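Subject: Re: [stockdale-toylib] play food sets, how are we splitting them?
From: Dean Ellwood
Date: 24 June 2018

Hi all,

Quick one before I head out. Notburga wrote:

> Dean, the play food came back from the Pisholm playgroup all in one
> bag again. Can we please settle on how it goes out? I'd like veg
> and bakery kept apart, with a colour for each so the littlies can
> pack up themselves. Lids or no lids? And do we still want paper
> bags, or is it time for the calico ones?
> Notburga Hämmerli

Yes to keeping them apart. Had a go on the table, clear tubs, same shape, one colour of paper stood up at the back of each. Pink for veg, yellowy green for bakery. Paper bag in the middle for tipping out onto.

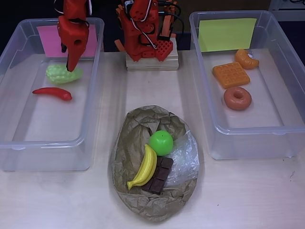

Veg tub on the left, croissant, waffle and donut on the right.

Only put a few bits in so you get the idea. The full set is a lot more than that, I know. The chilli can stay with the veg, I don't care what the Huser catalogue calls it.

Lids – I'd say no for sessions, yes for loans. The Cliltura tubs come with clip-on ones but they split at the corners, we've lost 2 already. Happy to go with something else if anyone has a favourite. Must be see-through though, otherwise every parent opens every tub looking for the donut.

Paper vs card: paper is floppy and wont last a term. Coloured card, laminated, cut to fit the back wall. I can do the cutting if someone else has a laminator that doesnt eat things.

Bags. Keep the paper ones for now, we've got 125 of them in the cupboard and they may as well get used. Calico can wait till November when the new budget comes through.

Still to sort:
– colour for the fruit, was thinking blue
– where the cheese goes (not bakery, please)
– labels with a picture for the Pisholm tubs, they asked for this last year as well

Notburga, can you bring the rest of the veg to Stockdale next time you're over? I've got the bakery stuff here at mine plus the odd saucepans. If nobody objects to pink and green I'll get the card on the way home.

Got to run, sorry for the rush

Dean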